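Home About Research News Vacancies Contact

Call for Participants: Hand-Guided Disassembly Study, Pinda Project

Posted 12/05/2018 by the Histley Institute Research Office

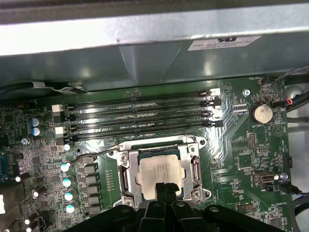
The Histley Institute invites applications from adults with experience in computer repair or electronics recycling to take part in a study of how robots learn to take apart used equipment. The study belongs to the Pinda project, which compares two methods of teaching a robot arm a disassembly step. In the first method, a person guides the arm by hand and the system records the motion. In the second, the person operates the arm from a separate station, using the view from the small camera at its wrist. The camera view is close and partial, and much of the work consists of reading it correctly. At the processor socket, for example, the operator must place two black fingers over the metal lid of the processor while keeping track of the retention lever to one side and the empty memory slots beyond it. A chassis panel overhangs the board and limits the directions from which the arm can approach. Participants will be asked to work within limits of this kind throughout the study.

Background

An earlier phase of the project was carried out at our Gristcombe laboratory and produced 3,000 recorded attempts at removing parts from desktop computers. All of these were made by members of the research staff. The results showed that attempts recorded by hand guidance were shorter, but that a robot trained on them was more likely to stop when a cable or bracket was found in an unexpected position. Attempts recorded from the camera station took longer to collect and gave steadier results on computers the robot had not handled before. The research group wishes to learn whether this difference remains when the teaching is done by people who repair or dismantle computers for a living and who have no background in robotics.

What participation involves

Each participant will attend 2 sessions at the Gristcombe laboratory, held on separate days in July. One session is given to each teaching method, and the order will be assigned by the research group. A session consists of a safety briefing, a practice period, and a series of tasks on open desktop computers. The tasks include releasing a retention lever, lifting out a processor, removing a coin-cell battery, and unplugging fan cables. Rest breaks are scheduled between tasks, and participants may ask for further breaks at any time. A short written questionnaire and a recorded interview follow the last task of the second session.

The computers used in the study are disconnected from power. Participants are not expected to complete every task, and an attempt that fails is of equal value to the research. Individual performance will not be reported to employers.

Who may apply

We are seeking 16 participants. Applicants must be at least 18 years of age and must have worked in computer repair, refurbishment, or electronics recycling for a minimum of one year. Normal or corrected vision is required for the camera station. Applicants must be able to use both hands for light work while seated and while standing. Persons who have previously operated a robot arm as part of their employment or studies are not eligible for this phase. Current employees of the Institute and members of their households may not apply.

Payment and travel

Participants are paid for each session attended, including any session they choose to end early. Travel to the laboratory is reimbursed on presentation of receipts. A shuttle runs between Estrella station and the laboratory on session days, and the timetable is sent with the letter of confirmation.

Privacy and consent

Arm motion, wrist camera video, and interview audio will be recorded. Participants' faces will not be filmed. Recordings are stored under a participant code, and names are kept in a separate file. Participants may withdraw at any time without giving a reason and may request that their recordings be deleted, up to the date on which the combined results are submitted for publication. Written consent is taken at the start of the first session.

How to apply

Application forms are available from the Research Office at Histley, in person or by mail. Please state your current or most recent position, the type of equipment you normally work on, and any dates in July on which you are not available. Applicants who meet the requirements will be contacted by telephone to arrange their sessions. Incomplete forms will be returned.

Shares: 16 Comments: 2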